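Beta testers wanted for Indeck 2 (Mac)

Hi all, Mebrat here. If you've been using Indeck for a while you'll know it's the little menu bar app that keeps track of everything you copy, and that I've been promising a proper rewrite since forever. Well, it's nearly ready! The new version has its own search window, syncing between Macs and (finally) dark mode colours that don't make your eyes water.

I'm looking for up to 21 people to use it every day through August and tell me what breaks. I'd love a mix: writers, coders, students, anyone who copies and pastes all day long. You'll need a Mac you don't mind running unfinished software on, and a backup you trust. Please do the backup first. My own clipboard history got eaten twice in testing, 537 clips the second time, and I'm still a bit sore about it.

What I'm asking for is a short note each week, plus a crash log if you get one. Screenshots are great, and so is a grumpy one-liner.
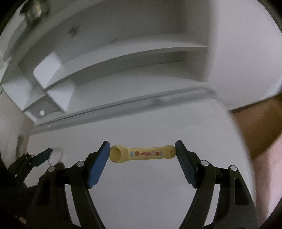
You'll get a free licence for version 2 and your name in the About box if you want it there. There's no pay, sorry, it's just me and my savings over here at Tirnbridge Software. I'm especially keen to hear from people with big histories (300 clips or more) and anyone who types in a language other than English, as search is still wobbly with accents.

To put your hand up, email Mebrat Seyoum through the contact page with "Indeck beta" in the subject line. Tell me which Mac you've got, which system it's running and what you'd mostly use the app for. I answer mail after 7 pm, once the day job's done, so give me a day or two to get back to you.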